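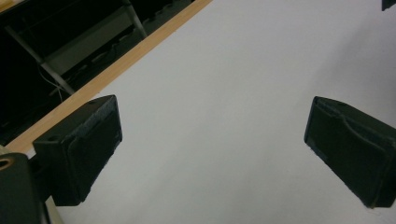
Fingers open over the bare tabletop, wooden edging at upper left.

Perception and Control Notebook, Berkholm Laboratory
Entry for 12th January
Entered by: Bimla Solanki
Reviewed by: Omprakash Rastogi
Subject: Pose tracking over low-texture surfaces; finger mask; timestamp offset

1. Purpose

The work recorded in this entry continues the investigation opened in October into pose loss during hand-held demonstrations on the white table. The tracker (Ident) holds its estimate well while the gripper is moving across the room and loses it when the camera is brought down over the middle of the tabletop. The losses were previously put down to fast wrist motion. Review of the logs does not support that explanation, and the October note should be read with this in mind.

2. Observations

Replay was carried out in Likico with the feature overlay switched on. Over the open tabletop the detector finds almost nothing to hold on to. The surface is matte and the shading across it changes slowly, so the corner score stays under threshold nearly everywhere. What remains is the wooden edging, whatever can be made out in the dark area past it, and the fingers themselves.

The fingers are the difficulty. They are the strongest source of contrast in the view, with sharp outlines, mounting holes and the brass ring at the left. They also move with the camera. Any feature placed on them reports no motion at all, and when they form the majority of the inliers the tracker concludes that the gripper is standing still. The estimate then freezes for as long as the table fills the view and jumps when outside features return. In the test segment of 400 frames, every jump was preceded by a freeze of this type.

A finger mask has been part of the pipeline from the beginning. It was drawn as two plain rectangles for the closed and half-open positions and was never extended to cover the full opening. With the jaws wide, the outer portions of both fingers lie outside it, as does the ring. Omprakash confirmed by loading the mask file directly that the version in use is the original one.

3. Changes made

The fixed rectangles have been replaced by a mask computed from the measured jaw width. The outline of each finger was traced at several widths, and the mask is interpolated between the tracings. A margin was added on the inner side to take in the edges of the pads. The pad edges are ragged, and the detector likes them very much: small loose pieces give high corner scores and were being picked up as stable landmarks. A tight outline left these points in. The wider margin removes them at the cost of some usable table, which on this surface is no cost.

A separate static region now covers the ring and the mounting parts at the lower left. It does not depend on jaw width.

The minimum inlier count was left alone. Bimla's first inclination was to lower it so that the tracker could survive on the edging only, and this was tried on a copy of the configuration. A single straight edge constrains motion across itself and leaves motion along itself free, and the estimate slid along the edging with full reported confidence. The copy has been deleted.

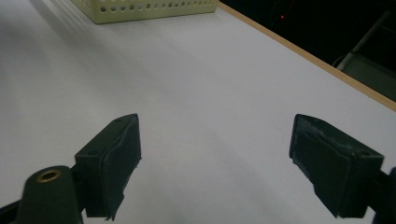

With the perforated basket in view the situation improves considerably. The row of holes gives the detector a regular set of points on an object that is fixed relative to the table, and after the new mask is applied these become the main support for the estimate. There is a caution attached. The holes look alike, and the matcher can shift by one hole and still report a good fit. Two such shifts were found in the replay by hand. Both were rejected once the Chauhan filter (our name for the motion consistency check in the second stage) was given a tighter bound on acceleration, but the bound is now close to what an operator can produce with a quick reach, and it should not be tightened further without new data.

The red indicator light in the dark area beyond the table was considered as a landmark and declined. It is a single point, and its state is not under our control. It has been left available to the general detector on the same terms as any other point.

4. Timestamp offset

While aligning jaw width with the images for the mask, a constant offset was found between the two streams. The width signal leads the images by 80 ms. At slow jaw speeds the effect on the mask is small. During a quick close the computed outline runs ahead of the fingers and uncovers their outer edges, so that the fault described in section 2 returns for a moment at the worst point in the grasp.

The offset is now corrected at load time in Likico. The recorded files have not been altered. Anyone reading the files by other means must apply the correction separately, and the loader prints a warning if it is asked to apply it to a file already marked as corrected.

The planner reads jaw width from the live stream and is unaffected. The policy training export does use the recorded pairing. Exports made prior to today therefore carry the offset, and Omprakash will decide which are to be regenerated.

5. Results

On the test segment the freezes no longer occur where the basket or a fair length of edging together with background structure is in view. Where the view holds table and one length of edging only, the tracker now declares itself lost. This is accepted as correct behavior. A declared loss can be bridged from the inertial data, and a false standstill cannot.

Bridging has been limited to 2 seconds. Beyond that the segment is flagged and excluded from export pending review. The limit was chosen from the drift seen in replay and has not been tested on a second operator's recordings.

6. Open items

Relocalization after a declared loss sometimes selects the wrong end of the edging. Bimla to collect the failing cases and attach them to this entry.

Mask tracings were made with the present pads. If the pads are changed the inner margin must be checked again. A note to this effect has been placed in the header of the mask file.

A printed marker sheet at the table border was proposed. Omprakash is opposed, on the grounds that the policy may learn to depend on it. Left open until the exports have been compared.

The acceleration bound in the Chauhan filter is still written directly into the source. To be moved to the configuration file before the next merge.

Configuration saved in the Berkholm branch under the tag mask-width-2. Previous tag retained.

B. Solanki
Read and agreed, O. Rastogi, with the reservation on bridging noted in section 5.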